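Stacking toy

Contents – History – Construction – Materials – Safety – Use – Maintenance – See also

A stacking toy is a plaything made of separate parts meant to be placed one on top of another, or one inside another, and taken apart again. The class includes ring stackers, nesting cups, stacking blocks, and peg stackers. Most are sold for children between six months and three years of age, although some wooden sets are made for older children and for adults as desk objects.

The term is used loosely in the trade. Some catalogs list any set of blocks under it, while others keep it for sets in which the parts have a fixed or preferred order. This article uses the wider sense. Interlocking bricks, which hold together by friction between studs and sockets, are treated as construction toys and are left out.

History

Simple objects that can be piled up have been given to children for as long as there are records of toys. Turned wooden rings on a post became practical as a factory product once powered lathes were common, because a ring is a cheap shape to turn and needs little finishing. Early sets were left bare or given a coat of oil. Painted sets followed, with the colors usually marking size.

Molded plastic changed the category during the twentieth century. A hollow ring could be made in a few seconds, weighed very little, and could be washed. Wooden sets did not disappear, and the two have been sold side by side ever since. Wooden sets tend to cost more and to be kept longer.

Terms

Part names vary between makers. The following are used in this article:

Post: the upright on which rings are placed. Also called a spindle, peg, or cone.
Base: the part that keeps the post upright. It may be flat or rocking.
Ring: any part with a hole through it, whatever its outer shape.
Bore: the hole in a ring.
Cap: a part that closes the top of the stack. Not all sets have one.
Seat: the surface on which one part rests on another.

Construction

Ring stackers are divided by the shape of the post. On a straight post, every ring has the same bore, and the rings can be placed in any order. On a tapered post, the bores differ, and a small ring will stop partway down if it is placed too early. The tapered form gives the child a physical sign that the order is wrong. The straight form gives no such sign and relies on the eye.

A third form has no post at all. The parts rest on shaped seats, with a low rim on one part fitting a shallow groove in the next. Sets of this kind are more stable than plain blocks but can be knocked over with a light push. A fourth form joins the parts with a coarse thread, so that they must be turned to come apart. Threaded sets are usually sold for children over two, as the turning motion calls for both hands to work in opposite directions.

The base is the part most likely to be poorly designed. If it is too light, the post tips when a ring is pulled off at an angle. Makers deal with this by widening the base, adding a weight inside it, or fitting the post loosely so that it comes away before the base lifts. A rocking base moves by design and returns upright because its weight is low. Rocking bases are harder for a child to use – the target moves when touched – and some makers supply a flat insert to cover the curve.

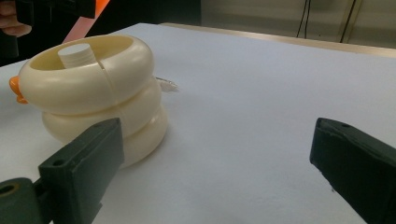
Size is set by two limits. The smallest part has to be large enough that it cannot be swallowed, and the largest has to be small enough for a child's grip. For a ring, the measurement that matters for grip is the thickness of the ring wall and not the outer diameter. A wide ring with a thin wall can be held easily by a child who could not hold a solid disk of the same width.

Materials

Beech, maple, birch, and rubberwood are the usual woods. All are close-grained and hold a smooth edge. Softwoods such as pine dent easily and can raise splinters, and they are found mainly in low-cost block sets. Finishes include water-based paint, wax, and plant oils. A finish that flakes is a fault, whatever it is made of.

Plastic rings are made by blow molding or injection molding. Blow molding forms a hollow part in one step and leaves a thin line where the mold closed. Injection molding makes solid or open shells, which are then joined by welding, gluing, or snap fits. Joined parts cost more to make but allow closer control of wall thickness. Silicone is used for soft rings that double as teethers. It takes boiling water without damage but picks up lint.

Fabric stackers have foam or fiber filling inside a sewn cover. They are quiet and light, and they hold their shape poorly after repeated washing.

Safety

Toy safety rules in most markets cover small parts, sharp edges, paint content, and the strength of joints. Small parts are checked with a test cylinder; a part that fits entirely inside it is not allowed in a toy for children under three. Joints are checked by pulling, twisting, and dropping. A hollow part that opens under test is judged again by the pieces it releases.

Posts receive separate attention. A rigid upright post can injure a child who falls on it, and many makers use a rounded tip, a flexible post, or a post wide enough to spread the load. Sets with cords or elastic through the center are subject to limits on cord length.

Use and development

Children generally take a stack apart before they can build one. Removal needs only a grasp and a pull, while placement needs the child to line up two parts and let go at the right time. Sorting by size comes later and is often partial at first, with the largest and smallest parts placed correctly and the middle ones mixed.

Stacking tasks appear in many developmental checklists, most often as towers of cubes. Ring stackers are less common in formal testing, as the post does part of the work and the result says less about balance and release. They are widely used in occupational therapy for reach, grip, and crossing the midline of the body.

Commercial sets

Sets are usually sold with between four and ten parts. Zendari makes a straight-post wooden set with 14 rings in equal bores, one of the larger counts in regular production, and a nesting cup set in the same colors. Unex sells a threaded line in which every part fits every other part. The Kettler Sterkby set uses a tapered post 47 millimeters across at its lower end and is supplied with 4 rings and a cap; its catalog number, 2593, is also used for replacement rings. Replacement parts are otherwise uncommon in this category, and incomplete sets make up a large share of those sold secondhand.

Maintenance

Solid plastic parts can be washed in warm water with mild soap. Hollow parts with vent holes should be kept out of deep water, as water that gets inside drains slowly and may lead to mold. Wooden parts are wiped with a damp cloth and dried at once. Soaking raises the grain and may cause a bore to shrink or go out of round, after which the ring binds on the post. Light sanding of the bore corrects this in most cases.

Oiled wood can be oiled again when the surface looks dull. Painted wood that has chipped down to the grain is normally replaced – touch-up paint rarely holds on an edge that is chewed.

See also

Nesting toy
Peg board
Shape sorter
Toy block

Last updated: Aug 29, 2022

Back to top – Index – Toys and games – Print version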